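You are here: Home › Features › Ballpark Operations
The Schedule Behind the Giveaway at Clurmont

Fri 18 November in Features, Ballpark Operations, Promotions

The promotions calendar for the Clurmont ballpark is built in a spreadsheet with one row per home date and a column for each thing that can go wrong. The club's promotions manager, who has held the job for two full seasons and asked to be identified by title only, spent most of a morning going through it with me. The club is between seasons. The office was quiet apart from a phone in ticket sales.

Giveaway nights get the attention, but the manager began with gates.

"The number of items you order is a gate decision," the manager said. "We order 2000 for a standard giveaway. A larger order means the last boxes sit in storage until spring. A smaller one means people who arrived before first pitch go without, and they write to us."

The figure is not tied to expected attendance. It is tied to how many people pass through the three main entrances between the opening of gates and the end of the first inning. The club scans every ticket with a time stamp, and the manager keeps the results by weekday and by month. July is treated separately. School is out, families come early, and a night that would draw a late crowd in spring fills the lower concourse before batting practice has ended.

Last season had 47 promotional dates of one kind or another. That count includes ticket discounts, fireworks, postgame base running for children and jersey auctions. Item giveaways made up 19 of them.

"People assume a promotion is an object," the manager said. "Most of ours are a price or an activity. An object has a lead time. A price change can be loaded the day before."

Lead time is the manager's main subject. Bobbleheads are ordered in the fall for the following summer. The supplier, Delaunay, sends a sculpt for approval, then a painted sample, and then nothing until the cartons ship. Each approval stage has a date after which changes are charged. The manager has missed one of those dates, over a cap logo that had been updated after the sculpt was signed off, and the club paid for the correction.

Shirts are quicker but bring a sizing problem. Clurmont used to hand out one size at the gate. It now orders three and sets up a separate table for each, which slowed the line at the third-base entrance enough that the tables were moved inside the turnstiles. "Scan first, shirt second," the manager said. "If you reverse that, the line for the shirt becomes the line for the ballpark."

Weather is the other fixed column in the spreadsheet. When a giveaway night is rained out before the gates open, the items go to the makeup date. When it is called after the gates open, the club counts what is left and holds it. The rule is printed on the back page of the pocket schedule. The manager wrote it after a game against Wurnby was stopped in the second inning with roughly half the crowd holding a lunch bag and the rest asking about one.

"The policy has to work for the person at the gate who has no supervisor next to them," the manager said. "If it takes a phone call, it isn't a policy yet."

Theme nights are planned differently. They need less inventory and more coordination, mostly with the video board operator and the public address booth. A theme night script at Clurmont lists every half-inning break by number, with the contest, the sponsor read and the music cue. Breaks are timed. The league allows a set interval between half-innings, and the on-field contest has to be clear of the foul line before the umpire signals. The manager plans each contest to finish well inside the limit and cuts the ones that cannot. 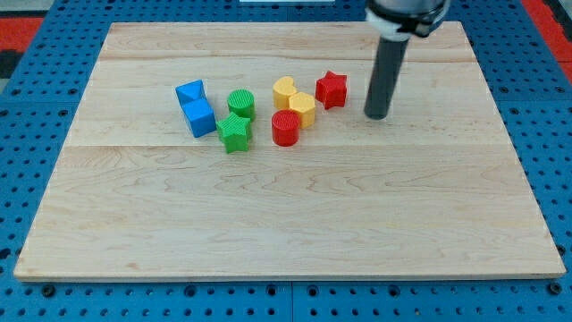 "We had a relay that ran long four times in a row," the manager said. "It was popular — the crowd liked it more than anything else that month — but the pitcher was standing there. We moved it to pregame and it has been fine."

Sponsors are sold by inning as well as by night. The largest of them, a regional hardware chain based in Clellberg, takes the break after the third. It asked two years ago for the break after the seventh and was talked out of it. The scan data shows arrivals, but departures are estimated by ushers, and on weeknights those estimates drop sharply after the sixth. The manager would rather sell a sponsor a full seating bowl.

I asked how the club decides whether a promotion worked. The manager compares each date with dates on the same weekday in the same month that had no item, then looks at concession sales per ticket scanned. Opponent and temperature are noted but not weighted. The sample is too small for that, in the manager's view, and a formula would give the numbers more authority than they have earned.

Next season's draft has fewer items and more Sunday activities. Two bobblehead nights are confirmed with the supplier. The shirt order is waiting on a sponsor signature, and the fireworks dates depend on the city permit, which the club expects to receive before the full schedule is released to season-ticket holders.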